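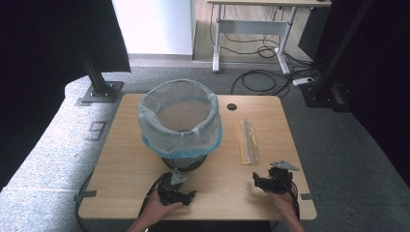

Chenxi Xiong asked last time whether SPF numbers add up, so if you put a 15 moisturizer under a 30 sunscreen you get 45. No. You get whatever the better film gives you, sometimes less if the top layer drags the bottom one around. Will be on the quiz in some form.

Unit 2 - emulsions and how they sit on skin

Two kinds to know. Oil in water (O/W): most day lotions, light, rinse off. Water in oil (W/O): cold creams, heavy balms, lots of water resistant sunscreens. Quick check - drop a bit in water. O/W spreads out, W/O stays in a blob.

Emulsifier has a water end and an oil end. Pick by HLB. Low (3 to 6) for W/O, higher (8 to 16) for O/W. Don't memorize the table, know how to read it.

Three words people mix up:
Humectant - pulls in water. Glycerin, urea.
Emollient - fills in between the flakes, feels smooth. Most light esters and plant oils.
Occlusive - slows water loss. Petrolatum is the standard one.
Some ingredients do more then one job. Lanolin for instance.

Worked formula, the Illar hand lotion from the handout
Water phase 70 percent, glycerin goes in here. Heat both phases to 70 C seperately, combine, mix until it cools under 40, then preservative and fragrance. Preservative too early = a lot of them break down or flash off. Check the supplier sheet.

pH target 5 to 5.5. Measure at the end, after the preservative. Group that made the Abreu version in October measured before and had to redo the batch.

Stability: one jar at room temp, one at 45 C, one through freeze/thaw. Look for separation, color change, smell. Write down the date you started!! Samples go on shelf 2, not with the Fonitz toners.

Surfactants next. Anionic, cationic, amphoteric, nonionic - know one of each. Shampoo vs conditioner is the easy way to remember the first two.

Reading: Ultberg course pack, page 127 to the end of the chapter. Skip the section on aerosols.

Lab sheets due before the next session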